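The tray sorter: Anikó Halász on serving, stacking and what she keeps

Anikó Halász has bought, used and sold trays for most of her working life. She started at Farkas, a lunch counter where she carried plates until her wrists hurt, and later supplied small cafes through her own business, Undora. At one point she had 1,150 trays in a rented unit. She is down to 217 now and would like to be down to fewer.

We talked on 4th August, over coffee that she served on a tray, of course.

"People buy one tray and want it to do everything," she said. "They carry breakfast on it, they put keys on it, they use it under a plant. Then they say it's a bad tray. I tell them to get two. A big one for carrying and a small one that stays put."

She has given that advice so often that her former partner in the business, Cristóvão Salgado, used to finish the sentence for her. Size is where she starts with any customer. Color comes later, and price last. 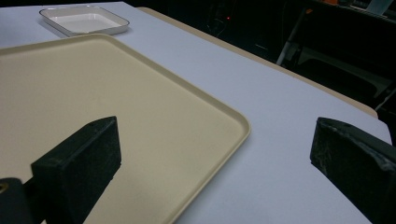
A large cream tray, with a smaller white dish farther back on the table.

I asked what she looks for in a big tray. She said the rim matters most to her.

"If the rim is too low, a cup goes over the side the first time you turn a corner. If it's too high, you can't slide a plate off. I like one that's raised a little and rounded on top, so it doesn't dig into your fingers. And I want round corners. Square corners collect crumbs and you end up cleaning them with a toothpick."

She is less strict about small ones. They hold tea bags, rings, mail, a bar of soap. She likes a bright white inside because it is easy to see when it needs a wash. A colored or metal edge is fine with her as long as it wipes clean.

Halász does not care much for sets. Undora sold them for a while, three sizes that fit inside each other, and the middle one always came back. "They used the big one and the little one. The middle one sat in the cupboard. Stamatia Lazaridis ran our returns, and she had a whole shelf of middle ones."

Her other rule is about the table. Before loading anything she clears it completely and puts the trays down with nothing on them. At Farkas she had up to 20 minutes to set up before lunch, and she learned to place the trays first and fill them second.

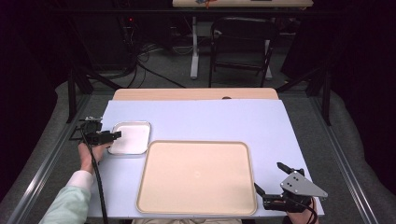
"You want the big one close to you," she said. "That's the one you fill and pick up, so you shouldn't be reaching for it. The small one can go off to the side. Leave a bit of space between them. If they touch, you lift one and drag the other."

Does she still do this at home? She does, for two people, with the big tray nearest her chair. Her husband puts things wherever there is room.

We got onto materials. She has sold wood, metal and plastic and has no strong feelings about any of them. Wood is nice to look at but heavy once it is loaded. Metal is loud. For a busy kitchen she would choose plastic in a pale color, and she would expect it to pick up marks from cups after a while. Marks don't bother her. A bend in the base does, and she checks for that by setting the tray on a flat table and pressing each corner in turn. If it rocks, she won't sell it.

The remaining stock is going slowly. A cafe called Jiver took a batch in February and may want more. She has kept one tray from Farkas, which she is not selling, and she uses it for seedlings.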